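Keeping Water Out: A Conversation with Afonso Quintela on Attic Conversions

15/09/2019

Afonso Quintela has supervised residential remodeling work for most of his adult life, first as a framing carpenter and later as a project lead. He now directs the attic and upper-floor division at Norner, a regional remodeling firm. The Pruver Home Improvement Forum met with him at the firm's offices to discuss attic conversions, a category of work that homeowners continue to ask the Forum about more than almost any other.

Mr. Quintela began by addressing the question of whether a given attic can be converted at all. In his experience, many owners contact a contractor after they have already chosen paint colors and flooring.

"They have a picture of the finished room," he said. "My first visit is with a tape measure and a flashlight. I want to know the height at the ridge, how wide the part is where an adult can stand up, and what the floor is made of. The joists up there were usually put in to hold the ceiling below. They were never sized for a bed and a bookcase and four people."

Houses framed with roof trusses present a particular difficulty. The diagonal members that fill the space cannot simply be removed, and Mr. Quintela stated that his division declines such projects unless a structural engineer has prepared drawings beforehand. He recalled one house on Alva Street in which a previous owner had cut through several truss members to make room for storage. The roof had settled, and the repair cost more than the conversion the new owners had originally requested.

On the subject of floors, he described the standard approach as placing new, deeper joists alongside the existing ones, so that the ceiling below is left undisturbed. The work is slow. Lumber must be brought up through a window or an opening in the roof, and wiring that runs across the tops of the old joists must be moved by an electrician before anything else can proceed.

"People are surprised that we spend the first two weeks on things they will never see again," he said. "I tell them to come up and take a look before the subfloor goes down. Take photographs. When you want to hang a light in the room below ten years from now, you will be glad to know where everything is."

The stairs, in his view, decide more projects than the roof does. A permanent stair takes up space on two floors, and on the lower floor that space must come from a bedroom, a hallway or a closet. He reported that one client in the Skaltovano neighborhood had hoped to keep a folding ladder as the only access to a new bedroom. The local building department did not allow it, and the plan was redrawn with a stair that passed over the existing one.

"That is the best place for it if you can get it," Mr. Quintela said. "You are using air that was already given up. The difficulty is headroom at the top, where the stair comes up under the slope. We sometimes build a small dormer for no other purpose than to let a person arrive in the room without ducking."
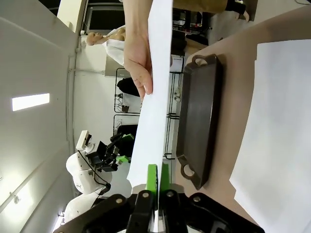
He was equally direct about insulation and ventilation. In an unfinished attic the insulation generally lies flat on the floor. Once the space is occupied, the insulated line has to follow the rafters, and the depth of those rafters limits what can be installed. Where a vented roof is used, a clear channel must remain between the insulation and the roof deck so that air can move from the eaves to the ridge.

Sreekumar Varma, who manages energy assessments for the same division, joined the conversation at this point. Mr. Varma said that most complaints about converted attics concern summer heat, and that most of the rooms he is called to inspect have gaps behind the short knee walls.

"The sloped part gets all the attention," Mr. Varma said. "Then you open the little door behind the bed and you can feel the outside air coming straight under the floor. The room is sitting on top of an open box. We block between the joists, we seal it, and the room is easier to live in."

Both men recommended that owners settle the question of heating and cooling before the walls are closed. Extending the existing ducts is often proposed, but Mr. Varma cautioned that equipment selected for two floors may not serve three. A separate unit for the upper floor is frequently the better choice, although it requires an exterior location and its own circuit.

Asked about cost, Mr. Quintela declined to offer a price per square foot, stating that such figures mislead more than they help. He did share some information from the division's own records. Of the last 94 attic inquiries received by Norner, 35 resulted in a signed contract. The remainder were set aside for reasons of height, structure, stair location or budget. He regards that proportion as healthy.

"If I sold every attic I looked at, I would be building bad rooms," he said.

The firm charges 200 dollars for the initial site visit and written report, and the fee is credited to the project if it goes forward. The report includes a sketch of the usable floor area, a note on the joists and a list of the permits likely to be required.

The conversation closed with a discussion of windows. A room used for sleeping needs an opening large enough for a person to leave by in an emergency, and small gable windows often fall short. Mr. Quintela advised owners to consider the view from outside as well, particularly on older streets where a large dormer on the front slope can change the appearance of the house. His division places dormers at the rear wherever the layout allows.

As for his own home, he confirmed that the attic remains unfinished. "It is six feet at the ridge," he said. "I keep the suitcases up there."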